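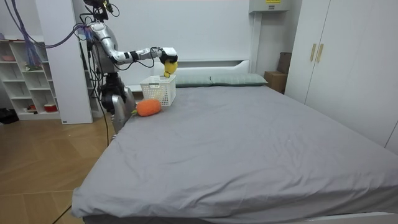

Re: toys on the guest bed, again

Sorry for the slow answer, typing this between loads.

> We have the same problem at Istlow every changeover. Family checks out
> and the plush toys are everywhere, mostly on the beds. We have been
> putting them in a canvas bag but they come out squashed and the bag
> goes missing. What does everyone else do? Also does anyone bother
> washing them between guests, or just the sheets?

Basket. White plastic, rectangular, the kind with the small square holes all over the sides. Goes on the bed up by the pillows while I pick up, then off to the closet shelf when the sheet gets changed. Tried a lidded box for a while at Stundmont and hated it. Kids don't open lids, they just pile stuff on top. With an open basket you drop things in and they can see whats there.

The holes are the good part. Air gets through, you can look in from the side and see if the carrot is missing without tipping it all out. (It's always the carrot. Orange, looks knitted, green top. Ours has been found in a pillowcase and once behind the headboard.) The little yellow one is never any trouble.

Washing: yes, all of them. Cold, gentle, in a zip bag, then air dry on a rack. Knitted ones flat or they go long and skinny. Don't put them back in the basket damp, even with the holes. I did 2 at once in the dryer at Degefa and the stuffing went to lumps. Not doing that again.

Order I do it in, for what its worth:

toys off the bed into basket
shake out pillowcases, check inside
strip, check down the headboard side
fitted sheet on, pull the front corners hard
pillows
basket to closet

Plain gray sheets help a lot btw. Anything bright shows up right away. We had a patterned set at Grarlow and I made the whole bed over a plush fish, didn't notice till I sat on it.

On the bag, I'd keep one for the wash but not for storage. And keep the number of toys down, one basket per room, if it doesn't fit it goes to the donate pile. We had way too many before November and half of them were never touched.

Somebody asked about labels a while back, I just use masking tape on the bottom with the room written on it. Falls off, put on more.

Dryer's buzzing, gotta go. Will send the basket measurements if anyone wants them, have to find the tape measure frist.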